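Hirnard Equipment Planning Set

README, last revised Aug 27, 2026
Maintainer: Renata Valdebenito

Summary

The files in this folder support the choice of a gripper and the budget for one picking cell at the Cisternas site. They hold simulated pick attempts, a cost sheet and the notes that tie the two together. The set was put together so that we could compare options before asking for quotes, and so that whoever signs off the order can see where the figures come from.

It is a planning set. It was not made for training a model, although the episodes are stored in a way that would allow it.

What is in the folder

episodes/ – 1440 simulated pick attempts, one file each
stills/ – wrist view stills taken from the episodes, same numbering
costs/ – the cost sheet, one tab per option, plus a tab for shared items
review/ – comments on the 121 episodes that were looked at by hand
CHANGES – plain text, newest entry at the top

Options compared

Three arrangements are covered.

Alora: a parallel-jaw gripper with wide travel. Highest purchase price of the three. Fingers are changed with hand tools.

Lison: a parallel-jaw gripper with shorter travel and a slimmer body. Cheaper to buy, but it needs a separate adapter plate, which is on its own line in the cost sheet.

Existing unit, refitted: the gripper we already own, with new fingers and a new cable. Lowest outlay. The supplier will only cover the new parts, so the repair allowance for this option is set higher.

Suction was left out at the first meeting. Too many of the items on the handling list are narrow or curved, and a vacuum line would have to be run across the building. If that line goes in for some other reason the question should be opened again.

How the episodes were made

Each episode starts with a few household items placed on the floor of a plain room. Positions and rotations are drawn at random, with a share of the draws forced towards walls and corners. Those are the cases that decide how much finger travel and body clearance we need to pay for. An item in open floor can be reached by any of the three options and tells us very little.

The view is from the wrist, looking down past the fingers. Walls and floor are flat colours with no texture. We kept them that way to save rendering time, and nothing in the cost comparison depends on them.

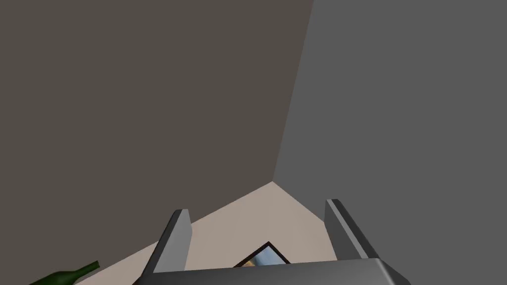 Wrist view, corner placement: framed picture on the floor between the open fingers, green bottle at lower left.

Corner placements are also where the body of the gripper matters as much as the fingers. In the still, the palm hides most of the framed picture, and both fingertips are up against the walls. For planning purposes we treat any placement of this type as "tight" and record it under that label. The label describes the starting geometry and says nothing about the result of the attempt.

Fields in each episode file

episode: running number
option: alora, lison or refit
placement: open, wall or tight
target: name of the item to be picked
others: names of any further items in the room
result: picked, dropped, missed or stopped
note: free text, often empty

"Stopped" means the run was ended by the force limit. It is counted separately from "missed" because a real stop costs operator time, and the cost sheet has a line for that.

Using the cost sheet

Fill in the shared tab first. It holds the mounting work, the guarding, the training days and the spare parts allowance, and the three option tabs read from it. Purchase prices are list prices without tax. Replace them with quoted prices as they arrive and mark the cell, so that it is clear which are still estimates.

Delivery is given in weeks from order. For the gripper we have allowed 9 weeks in all three tabs, even for the refit, where the cable is the slow part. An order placed after the end of the autumn round would put fitting into December, when the site is closed for part of the month. Please do not shorten the allowance to make the dates work.

Running costs cover 3 years. Finger pads are treated as a consumable. Labour is at the internal rate.

Known gaps

The simulated items are rigid. Soft packaging is on the handling list and is not represented here at all.

Friction values were taken as one setting for every surface. Glass and card behave the same in the simulation, and they will not on site.

The refit option uses the finger drawings as they stood in the first draft. The drawings have since changed at the tip. The episodes have not been run again.

Cable routing is not modelled. On the Lison tab there is a comment from Renata about the connector facing the wrong way for our arm – check this before ordering the adapter plate.

Changes and questions

Send corrections to Renata Valdebenito with the episode number or the cell reference. Do not edit files in episodes/ directly. Changes to costs/ should be noted in CHANGES with your initials.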